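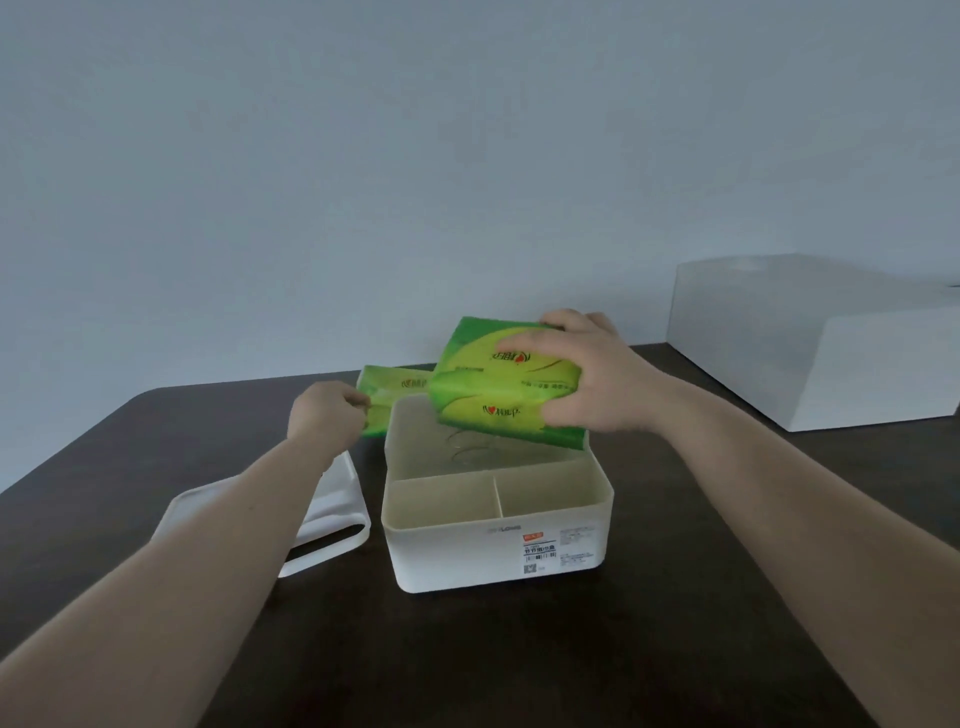 Refilling a table tissue box with a new pack.

Murneo Opens Refill Counter at Trurach Store

TRURACH, July – Household goods retailer Murneo has opened a refill counter at its Trurach store, where shoppers can buy everyday supplies without paying for a new container each time. The counter stocks 118 items, including dish soap, laundry powder, rice, lentils, hand wash and soft-pack tissues.

Customers may bring their own jars, bottles and boxes from home. Containers are weighed empty at the counter and marked with a sticker, then weighed again at the register. Any clean container with a lid is accepted for dry goods. Liquids can go only into bottles with a screw cap.

"People in Trurach have been asking us for this for a long time," said Aishwarya Poojary, who manages the store. "They have a good bottle at home and they want to fill it again. Last winter we tried it with dish soap on one shelf, and the shelf kept running out. We moved the greeting cards to make room for the full counter."

Prices for loose goods are posted by weight on the front of each bin. Soap and other liquids are sold by volume. Tissues are sold in soft packs to go inside a lidded box, and shoppers who do not have a box can buy one in the next aisle.

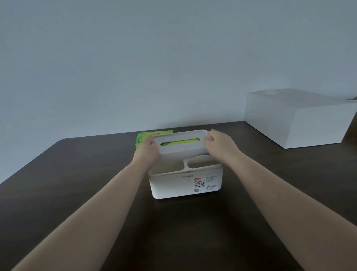
A tissue box with a lift-off lid. The slot in the lid is for pulling tissues.

Much of the dry food on the counter comes from Nadar, a wholesale supplier that has worked with Murneo since the Trurach store opened. Nadar delivers in large sacks and collects the empty ones on its next run. Deliveries arrive before the store opens, and bins are topped up again in the early afternoon. Bins are emptied and washed before a new batch goes in, and the batch label is kept on the back of the bin for anyone who wants to check it.

The store has added two staff positions for the counter. One person will be on hand at all times to help with weighing and to answer questions about ingredients. A printed allergen list is kept beside the scales, and nuts are held in a separate unit with their own scoops.

Murneo plans to add cooking oil and vinegar to the counter in the fall. A second counter at another location is under review, but no site has been chosen. Regular packaged goods will stay on the shelves at the Trurach store, and the returns policy for those items has not changed. Loose goods cannot be returned once they have left the store.

The refill counter is at the rear of the store, next to the cleaning aisle. It opens with the store each morning and closes at 4 p.m. Shoppers with questions about containers can ask at the service desk.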